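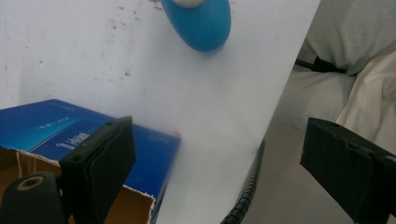
Renata Coyle

Gripper on the bench: tips from a slow build

The hand-held gripper has now been through four rounds at Komwood, the shared workshop behind the old Embridge feed store, and it can pick up most things that want to be picked up. What follows is what I'd tell anyone starting one at the next bench over, in the order I wish I'd known it, which bears no relation to the order I learned it.

Buy the screws first. I drew the fingers, printed the fingers, admired the fingers, and then went looking for screws to fit the holes. The holes were a size no store in Embridge has ever stocked. Pick a screw you can get on a rainy evening, then draw the hole.

Holes print small. Whatever size you draw, run a drill bit through by hand before you go near it with a screw. By hand means fingers on the bit. I used the power drill once and now own a finger pad with a very roomy hole.

Brass inserts go in hot and straight. Set the soldering iron lower than you think and let the weight of the iron do the pushing. When the insert is nearly flush, stop, flip the part onto something flat and cold (the back of a baking pan is good) and press down. If it went in crooked, heat it and pull it out right away. It won't look straighter tomorrow.

Sleeve the cable. Ribbed black tubing costs next to nothing and keeps the wires from getting chewed by the very thing they run. Leave more slack than looks neat. Open the fingers all the way, turn your wrist as far as it goes, and tie the cable down only after that. A cable measured with the gripper closed is a cable measured wrong, and I have 171 inches of offcuts in a coffee can to prove it.

Matte black for the pads, if you have a choice. I tried a shiny gray filament from Novari and spent an afternoon squinting at glare off my own handiwork. Black hides pencil marks, though, so scratch your part numbers into the back with a nail.

Cover the work surface in white. A big sheet of paper or a white board will do, and you will find dropped screws on it in seconds. It will also show you every speck and smudge in the shop, including the ones you brought in on your sleeves. Wipe it, or turn it over, or get used to it. Mine has been turned over twice, so I'm now on the third option.

Practice on junk. Beat-up cardboard boxes are the best training partners you can get for free. A fresh box is too easy. One with a torn front and some bare corrugation gives you ragged edges and soft spots, and you'll learn fast whether your pads hold or just push. Lay it at a tilt, tuck a corner under something, try from both sides. After boxes, go on to something smooth and rounded, and put a towel down first.

Don't start with an egg. Everybody starts with an egg.

Squeeze less. My first spring was strong enough to hold a brick, and I don't own many bricks. The one in there now came from a Henriques assortment box, 22 springs for less than lunch, and it's the second weakest of the lot. If the pads slip, change the pads before you change the spring. A strip of bicycle inner tube glued on with contact cement beat all three of the fancy rubbers I paid for.

Check the two fingers against each other. Close them on a sheet of paper and tug. If it swings to one side, one finger is meeting early. A thin washer behind the late one fixes it, and so does sanding the early one, but the washer can be taken out again.

Count cycles if you want to know what breaks. I opened and closed mine 2000 times over a month of evenings, keeping tally on the wall until I was asked to use a notebook. The first thing to let go was a zip tie, at 525. After that came a screw that had backed itself out a hair at a time. One drop of the blue threadlocker, the kind you can still undo, and it has stayed put since.

Store it open. Fingers left shut on their pads all week take a set, and then the first grab of the evening comes out lopsided.

Shop notes for Komwood users: the good printer is free after 9 p.m., the other printer is free always, and you'll see why. Drill bits go back in the block in size order. Scrap cardboard is in the bin by the side door, and please leave the large flat pieces for people who are cutting templates. The soldering iron at bench two has a loose tip. Tighten it cold.

Still on my list: a softer pad for thin-walled cups, a proper strain relief where the cable leaves the handle, and a shorter trigger. My knuckles would like the trigger done by May.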